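About Travance Computer Workshop

Travance is a small workshop for the repair and reuse of desktop computers. My name is Ezequiel Espinoza, and I started it in the back part of my uncle's frame shop in Olvera Street, with one table and two screwdrivers. Now we have our own door, on the same street, and a proper sign. We are still small. When you call, it is possible that I pick up the telephone myself.

What we do

We take desktop computers that offices, schools and families do not use any more. We open them, clean them, test each part, and decide if the machine can work again. When it can, we put in what is missing and sell it at a modest price, or we return it to the owner if it came to us for repair. When it cannot, we take out the parts that are still good and keep them on the shelf for the next machine.

We do not work on telephones, tablets or printers. People ask this almost every day, and I am sorry to send them away, but it is another trade and needs other tools. For laptops, please write to us first. We accept some of them, mostly the older ones where the battery can be removed from outside.

Since we opened we have put 937 desktop computers back into use. I keep the number in a paper notebook, one line for each machine, with the fault and what we did. Many lines say only "dust" or "new battery for the clock." Others take half a page. There is one from last winter which came back to us three times before I understood that the power button itself was the fault.

Why desktops

My first reason is simple, I like them. A desktop tower has space inside. The parts are separate, they have names, and most of them come out with one screw or one latch. A person with no experience can learn to change a memory module in an afternoon, and after that he or she is not afraid of the machine any more.

The second reason is the price. A good office computer from some years ago is strong enough for letters, school work, video calls and the accounts of a small shop. Many of these machines were thrown out when the company changed its contract, and the only thing wrong with them was their age.

How we work

Every computer is received at the counter and gets a paper tag with a number. We ask the owner about the data on the disk before anything else. If the owner wants the disk back, we remove it at the counter and give it in the hand. If the owner wants it erased, we erase it in our shop and give a signed paper.

After this the machine goes to the table. We always lay the tower on its side, with the open side up, so that the screws do not fall behind the board and both hands are free. The power cable is unplugged, and we press the start button one time to let the rest of the current go out. Then comes the cleaning, with air and a soft brush, beginning at the power supply grille, where the dust is usually worst.

For testing we go in the same order every time: power supply, memory, processor, disks, cards. We change only one thing between two tests. It is slow, and my helper Tolard (this is his family name, but everybody uses it) says that I am too strict with this rule. I answer that when you change two things together and the computer starts, you do not know which of them to thank.

Cables are put back where they were, or better. I do not like when a cable crosses over the processor, and I will open a finished machine again to correct it. A ready computer runs for six hours before we close the side for the last time.

The workshop

We moved to the present room in July, two years after the beginning. It has a long worktable made of aluminum profile, which was heavy to carry up but does not shake and is easy to wipe. The counter is at the front, the shelves are along the back wall, and the door to the yard stays open in good weather. Visitors are welcome to stand at the table and look. Please leave coffee at the counter.
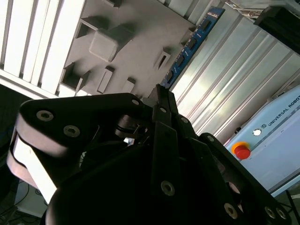
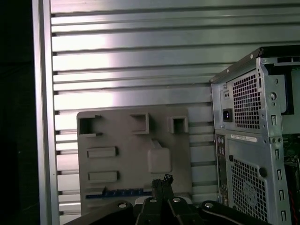
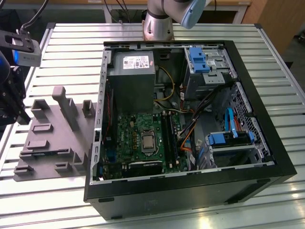 Courses for beginners

Two evenings in the month we give a course with the name "Open the Box." It is for people who never looked inside their computer. We learn the names of the parts, how to take out memory and put it back, how to read the label of a power supply, and how to choose a part without paying too much. The course costs 40 dollars with the use of tools included. You can bring your own desktop or work on one of ours. Children from the age of twelve are welcome if an adult comes with them.

We begin at 6:30 in the evening. Please be on time, because the safety part is at the beginning and I do not let anyone touch a power supply without it. We never open the power supply itself, in the course or in the shop. If it is bad, it is replaced as one piece.

Who buys from us

Our customers are families, students, two language schools and the office of the Hundard moving company, which took all its computers from us and comes back when it hires a new person. We sell with a guarantee of six months on all parts. If something stops in this time, bring the machine with its tag and we repair it or exchange it. It is not necessary to keep the box.

Giving us a computer

You can bring an old desktop any working day, after ten in the morning. It does not need to start. Missing side panels, missing disks and broken feet are no problem, and we are happy also for cables, memory, screws and drive rails, even mixed in one bag. We cannot accept the old heavy monitors with glass tubes. The city collection point takes them.

For more than five machines, please write before, so that we make space. In our own part of the city we can come with the van.

Contact

Travance Computer Workshop, Olvera Street, the green door beside the frame shop. The bell is weak, so please knock also. You can write to us by the form on this site, in English or in Spanish, and we answer usually on the next working day.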